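Drinks trays back for Poreddale hall supper

The supper at the Maris Street hall in Poreddale is on again this December, and the drinks are going out on trays this year. Doors at 4. Soft drinks only until the meal is served.

Pouran Azimi is running the drinks side. Red plastic trays, green bottles of fizzy drink, one tray to a table. People pour their own. Last year it was a single bar at the back and the queue went out past the coats.
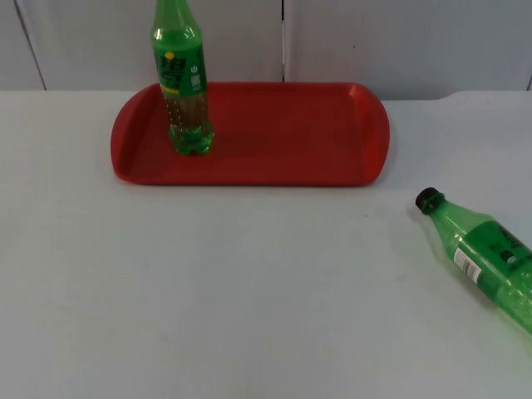
Azimi wants bottles stood up on the tray, never left rolling round the tabletop. "They get knocked, somebody opens one, and there's your tablecloth gone," she said. Tablecloths go on last for the same reason. The tables are pale and show every colour of cordial so please wipe as you go.

Tickets so far: 191 sold. The hall holds 320 with the side doors open, fewer if the band takes the whole stage, which Ardalan Mahmoudi says they will want to. He is still waiting to hear from them on that. Mahmoudi is also looking for extra trays, any colour, a raised lip is best. Drop them at the kitchen door on Bassey Lane with your name taped underneth.

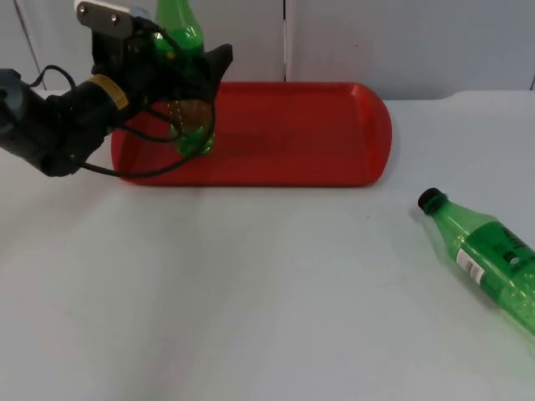

Glasses are coming from the bowls club. No ice on the tables, it will be in tubs by the kitchen hatch. Empties back on the tray, caps off, and the trays get carried out between courses. Recycling bins will be near the ramp.

The hall dates from 1873 and the kitchen feels like it some nights, so hot food is being cooked off site and brought in. Menu still to be confirmed, vegetarian option definate.

Tickets at the Wistinex counter or at the door if there are any left. Kids welcome. Bring a plate for dessert if you can.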